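Greifzelle bei Mundis in Darnau bekommt einen festen Pflegeplan
TeilenDruckenAls PDF speichern 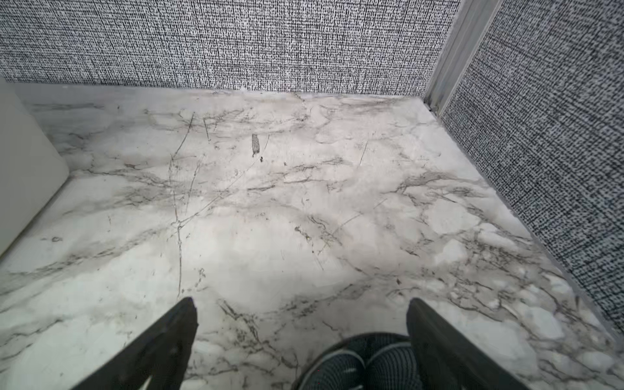

Blick vom Handgelenk des Roboters: die beiden schwarzen Greiffinger über der Arbeitsfläche in Marmoroptik. Foto: Mundis

Darnau, im Juni - Zwei Finger, eine helle Arbeitsfläche, stoffbespannte Wände: Die kleine Greifzelle von Mundis in Darnau ist übersichtlich gebaut, und trotzdem steckt in ihrer Pflege eine Menge Handwerk. Gemeinsam mit der Werkstatt Kleinschmidt hat das Team in den vergangenen Monaten einen Pflegeplan für die Zelle erarbeitet, der ab sofort gilt. Er umfasst 14 Arbeitsschritte und passt auf ein einziges Blatt, das direkt am Schaltschrank hängt.

Begonnen wird am Greifer. Vor der ersten Schicht fahren die Finger auf und zu, einmal langsam und einmal im normalen Tempo. Dabei wird geprüft, ob beide Seiten gleichmäßig laufen. Die feinen Rillen an den Innenseiten werden mit einer weichen Bürste gereinigt, und zwar trocken. Reinigungsmittel hatte das Team anfangs ausprobiert und schnell wieder verworfen, denn der Film auf den Fingern ließ glatte Teile rutschen.

Danach kommt die Fläche an die Reihe. Das geäderte Muster sieht wunderbar aus, macht die Kontrolle aber anspruchsvoll: Ein dunkler Krümel kann zwischen den grauen Adern leicht übersehen werden. Deshalb schaut die Frühschicht zusätzlich über die Kamera am Handgelenk nach, Feld für Feld und immer in derselben Reihenfolge. Fusseln und kleine Abrisse werden abgesaugt. Gewischt wird erst danach, damit nichts über die Oberfläche gezogen wird. Feine Kratzer werden im Zellenbuch vermerkt und bleiben, solange die Kamera die Teile sicher erkennt.

Viel Freude hat den Beteiligten die Arbeit an der Kamera gemacht! Spiegelt sich das Deckenlicht auf der Fläche, wandert der helle Fleck je nach Stellung des Arms mit. Kleinschmidt hat die Belichtung darum an mehreren Armstellungen eingemessen und die Werte fest hinterlegt. Nach jedem Wechsel der Finger wird der Abgleich wiederholt - das dauert bis zu 13 Minuten, und die Zelle darf vorher nicht in den Automatikbetrieb.

Im Probelauf wurden 93 Schichten nach dem neuen Plan gefahren. Die Rückmeldungen sind direkt in das Blatt eingeflossen. So steht der Blick auf die Kantenleisten am Fuß der Wände jetzt weiter oben, und die Kabelprüfung am Arm ist mit der Fingerkontrolle zusammengelegt. Auch der Stoff an den Wänden hat eine eigene Zeile bekommen: abbürsten von oben nach unten, immer vor dem Absaugen der Fläche.

Wir freuen uns sehr, dass der Plan so gut angenommen wird, und bedanken uns bei allen Schichten für die vielen handschriftlichen Anmerkungen. Als Nächstes ist der Standort Brelemby dran. Dort wird eine Zelle gleicher Bauart eingerichtet, und das Blatt aus Darnau reist mit.

Über Mundis
Mundis richtet Greifzellen für kleine Bauteile ein und betreut sie im laufenden Betrieb. Standorte sind Darnau und Brelemby.

Pressekontakt
Mundis, Pressestelle, Darnau
Abdruck honorarfrei, Beleg erbeten.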